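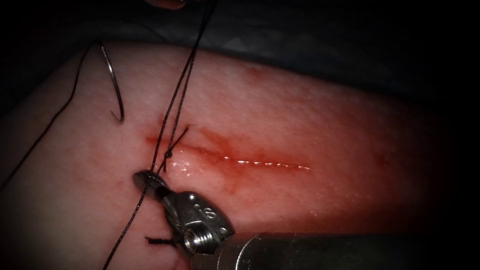 Robotic suturing practice rules

Robotic suturing practice rules are the written conditions under which suturing with a surgical robot is rehearsed, recorded and scored outside the operating room. They cover the tissue or tissue-like pad, the needle and thread, the handling of the instruments, and the records kept for each trial. The rules apply to exercises performed by a person at a console and to those in which some or all of the motion is automated. They do not replace the approval process for clinical use.

Background

Early suturing exercises were set up differently at each site, and results were hard to compare. A knot tied in a flat foam block could not fairly be scored against one tied in a curved pad with stained edges. The Brekcombe rules, first circulated as a short bench sheet, were an attempt to fix the setup before fixing the score. The second edition, dated 10/9/18, added a section on automated motion and is the version most often cited. A parallel set, the Varden checklist, covers much of the same ground but leaves the choice of thread to the site.

Setup

Under the Brekcombe rules the pad is fastened so that it cannot slide when the thread is pulled. The incision is straight and is cut before the trial begins. Surrounding surfaces are draped in a dark, dull material to limit glare, and the light is aimed at the wound. Glare on the tissue itself is allowed, as wet or glossy surfaces are common in surgery and a vision system is expected to cope with them.

Dark thread is preferred on light or skin-colored pads. Black suture is the usual choice and may be seen both by the operator and by tracking software, although it is easily lost against the drape.

Needle and thread handling

A curved needle is held by its body and kept away from the point and from the swaged end, where the thread is attached. When the needle is not in use it may rest on the pad, within view. Parking it under an instrument or off the pad is recorded as a fault.

Thread is gripped close to the knot only when the knot is being set or the tail is being controlled. Repeated gripping of the same short length can fray it, and a frayed section may not be used for a later stitch. Cut tails lying on the pad are left in place until the trial is over — removing them partway through changes what the cameras see.

Interrupted stitches are tied and cut one at a time. The knot should sit to one side of the wound and not directly over it. Each stitch is allowed 300 seconds, and the clock is not stopped for a dropped needle.

Automated motion

Any trial with automated motion requires 2 people: one to watch the instruments and one to watch the display. The watcher at the instruments holds the stop control. Hands stay clear of the pad while the arms are powered.

A change from automatic to manual control is logged at the moment it happens. A stitch completed after such a change is scored as assisted. The Kyriakidis scale, used with both rule sets, grades each finished stitch on 11 items, among them spacing, knot position and damage to the wound edge.

Records

A full series is 20 stitches under the same setup. Failed stitches stay in the series and in the video record. The pad type, thread, needle, lighting and software version are entered before the first stitch. The Jillex log form, issued each September, is accepted for this purpose.

See also

Knot security testing
Needle driver
Surgical simulation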